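28 Dec 2022, bench notes, oil finish trial

Carried on with the finish comparison on the maple and beech offcuts. Peslow oil on set A, Halliday oil and wax blend on set B, set C left bare. All pieces sanded to the same grit, wiped with a damp cloth to raise the grain, sanded again by hand.

Room at 20 degrees, humidity 43 per cent by the wall gauge. Lwazi Mathebula's hygrometer disagrees slightly. Used the wall gauge throughout for consistency.

Set A first coat took up quickly on end grain and slowly on the faces. Wiped off the excess after 20 minutes. Set B stayed tacky for longer and picked up dust on two pieces, so those are out of the comparison.

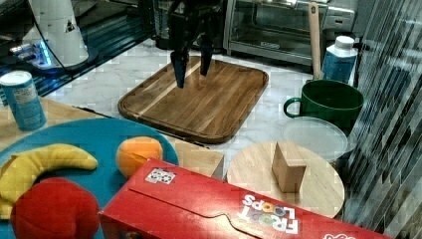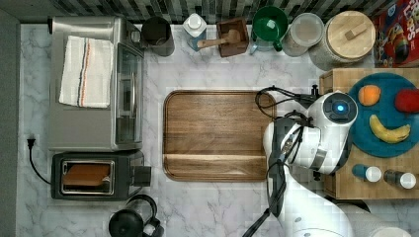
Next question is how the finish behaves on mixed timber. All the offcuts so far are a single species, and glued-up boards are what people will bring in. A board like the one on the marble-patterned worktop, medium to reddish brown planks with a cream strip running through on the diagonal, would be a fair test of whether the oil evens out the colours or pulls them apart. The groove inside the rim matters too. On the Drivby sample the oil pooled in the groove and cured to a gummy line that had to be scraped out. Try a cotton bud there next time, straight after the first wipe.

Water drop test on set A after 61 hours: slight ring on beech, none on maple. Set B not ready. Set C marked at once, as expected.

To do: reorder lint-free cloth from Ikoren, label the set B tins, repeat the drop test with vinegar. Lwazi to weigh set A again before the second coat.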